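# gondano-pair

Notes on keeping the Gondano pair alive. That's two hand-held grippers, left and right, plus the tray table they work over. I wrote most of this for myself after the fingers started slipping, so it jumps around a bit (sorry!). Last big edit: August 1, 2024.

## What's in the repo

- `config/` has the zero positions for both grippers
- `logs/` has 1,747 open/close cycles from the bench, left and right mixed together
- `parts.md` is the shopping list, mostly screws and finger pads from Lumberg

## Before you switch anything on

Check the cables first, I mean it. Each gripper has its own black cable, and you want enough slack to reach the far side of the tray without the plug taking the load. I lost a whole afternoon in December to a connector that only dropped out when I turned my wrist. If yours does that, swap the cable and keep the old one away from the good ones!

Then close the fingers all the way and run `zero.py left`, then `zero.py right`. The left one should settle at 164 and the right one at 169. They've never matched and I've stopped trying to make them. If either number moves by more than 11, look at the linkage before you touch the config.

## Linkage

Work the fingers by hand with the power off. They should swing freely and come together evenly. If one lags, take the pivot out, wipe it clean, put one tiny drop of oil back in, and wipe again. Too much oil creeps down onto the finger blocks and then you're chasing a grip problem that you made yourself (ask me how I know).

## Grip check

I use jars and other round containers for this, held over the tray so a drop doesn't go far. Squeeze, lift, tilt, hold for a slow count, put it down. Do the left and right separately before you try both together.

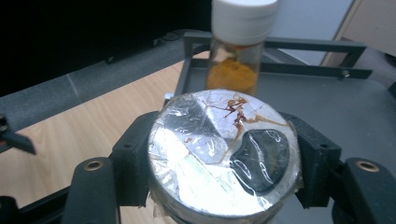
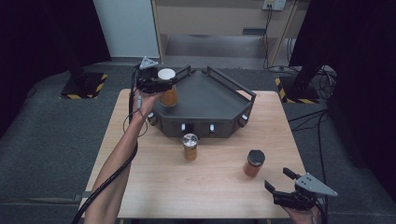
If a container turns in the fingers when you tilt it, clean the inner faces with a dry cloth and try again. Still turning? Rerun the zero. I'd only go up on the closing force after that, one step at a time, and write the new value in `config/` with your initials next to it. The Weltmont jars are fine at the default. The Magbanua ones have a narrower body and like one step more.

## Known problems

- `zero.py` hangs if you unplug a gripper while it's running. Ctrl-C twice, plug back in, start over.
- Left and right get swapped after a reboot sometimes. Wiggle one and see which number moves.
- The log doesn't record which finger pads were fitted. I keep meaning to add a column.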